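Teaching a Robot by Hand: Your Questions
Posted in May by Deepika Achari

So many of you wrote in after our last open workshop at Hokik that Aniela Sikora and I sat down on Monday and sorted the pile. These are the ones that came up most!

What does "showing" a robot a task mean?

You do the task and the robot's arms and hands go through it with you, usually because you're wearing gloves or holding a pair of handles that pass your movements along. Every joint position gets saved along with the camera views. One run from start to finish is called a demonstration. Collect enough of them and a program can learn to make similar moves by itself. We love starting people at the sink, where there's a basin, a rack and a faucet to think about, and the reaches are short. 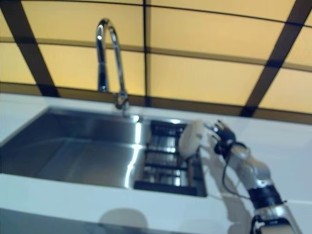
How many demonstrations does a simple task need?

For our dish routine we recorded 182 before the first training run, and about 19 of those got thrown out for long pauses or a bad start. A task with fewer steps can get by with less. If the object starts in a different spot each time, plan on more.

Do I need to know how to code?

No. You need patience and a fairly steady hand. Aniela taught pottery for years before she joined us, and she's the best operator we have (she'll deny it). The coding comes in later, when somebody cleans up the recordings and sets up the training.

Gloves or handles?

Try both if you can. Gloves feel natural right away, and your fingers do pretty much what you expect. Handles are easier on the shoulders over a long afternoon, but you give up some finger control. We use our Ostard gloves for anything that needs a real grip and the Arkura handles for pushing and wiping.

Why do the hands have fabric on them?

Ours wear ribbed covers over the palm, and the fingertips stay bare. The covers keep crumbs and splashes away from the moving parts, and they pull off for washing. Check that the cuff isn't bunched up before you start a session.
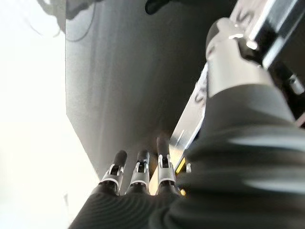
Dark ribbed fabric at the palm, black fingertips left uncovered.

What's the most common beginner mistake?

Going too fast! People move at kitchen speed, the robot lags a bit behind, and then they overcorrect. Slow down until the delay stops bothering you. The second most common one is staring at your own hands. Watch the robot's.

Can I fix a bad run halfway through?

Sometimes. A small slip followed by a calm recovery is great material, so keep it. A run where you stopped to ask a question should be deleted and done over.

How do I keep my fingers from cramping?

Open your hand all the way between runs and let the robot's hand open too. We do 23 minutes on and then swap operators. 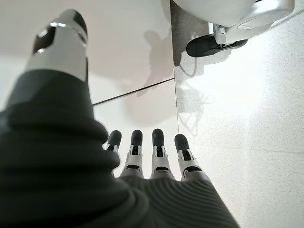
It also gives you a natural moment to look over the fingers one by one. If one of them is slow to straighten, recalibrate the glove before you record anything else. On the Shi software that's under Hand, then Zero, and you hold a flat palm until it beeps.

Where do the recordings go?

Onto a drive in the workshop. Write a one-line note for each run while you still remember it, even if it's only "good" or "bumped the rack."

Can I come and try it?

Please do! Send us a note with the afternoons that suit you, and wear short sleeves if you want to use the gloves.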